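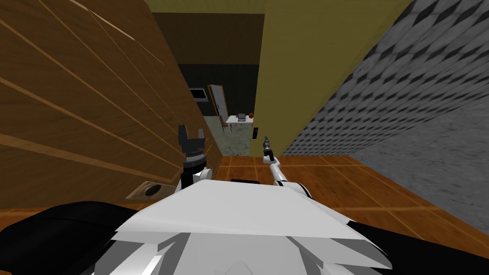 How long do owners keep a collector car?
Most in our survey had kept theirs for more than a decade, and the longest for over half a lifetime.

4.2 Length of ownership

We mailed forms to 542 owners of older station wagons and got 183 back. Ayala and Montes used the same form for convertibles.

Figure 4. Open door, rendered interior.
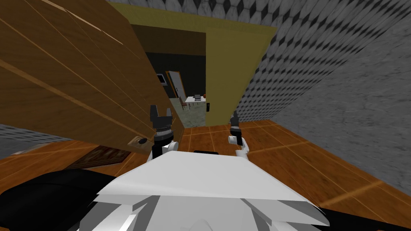

3 min read

Owners who bought from family kept their cars longest. Eight had never sold a car of any kind. Repair costs had little effect on the

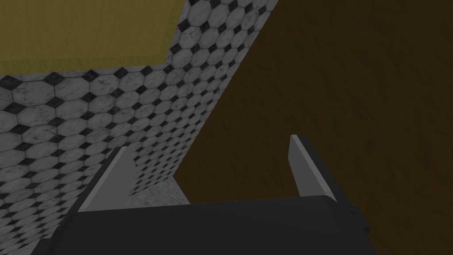 decision to sell. Lack of garage space came up far more often, mainly among owners with several cars. Zavala found the same pattern in pickup owners.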